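Workshop & Finishing > Oils and Waxes > Board Care
Print this page | E-mail this page

Evau Board Oil, 500 ml

Evau Board Oil is a penetrating finish for cutting boards, butcher blocks, bread boards and other bare wood that comes into contact with food. It contains refined mineral oil and a small share of carnauba wax. It has no solvent, no dye and no added scent. The oil soaks into the surface and does not build a film, so a worn area can be treated again without sanding the whole board.

Coverage depends on the wood. Dense, closed-grain species such as maple and beech take less oil than walnut or oak, and end grain takes far more than face grain. On a new board, plan on two coats for the faces and three for the ends. Boards glued up from several planks should be oiled on both faces at the same session. Oiling one face only can lead to cupping – more so on wide boards kept in heated rooms.
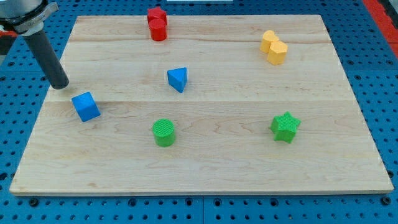

Before the first coat, sand to 220 grit, wipe with a damp cloth to raise the grain, let the board dry fully and sand again lightly. Apply the oil with a lint-free cloth, working along the grain. Leave it for 30 minutes, then wipe off all excess. Oil left standing on the surface will turn tacky and collect dust. Allow 12 hours between coats.

For boards in daily use, repeat monthly. A board that looks pale or feels rough after washing is due for a coat.

Specifications
Contents: 500 ml
Container: tin with screw cap and pour insert
Color: clear, slight warming of pale woods
Storage: 5 to 30 °C, cap closed
Shelf life: 24 months unopened
Carton quantity: 12

The pour insert was changed in April. Older Ekström caps do not fit the new neck – order the current cap if a spare is needed.

Not suitable for floors, outdoor furniture or wood that already has varnish or lacquer on it. Strip such finishes completely before use. Lay used cloths flat to dry before disposal.

Related items: Storkov Sanding Block, Storkov Lint-Free Cloths, Evau Board Wax

Technical questions: Graciela Quezada, Sorargate product desk
Trade orders: Kjell Hedlund

Data sheet revised 3 September 2021

Print this page | E-mail this page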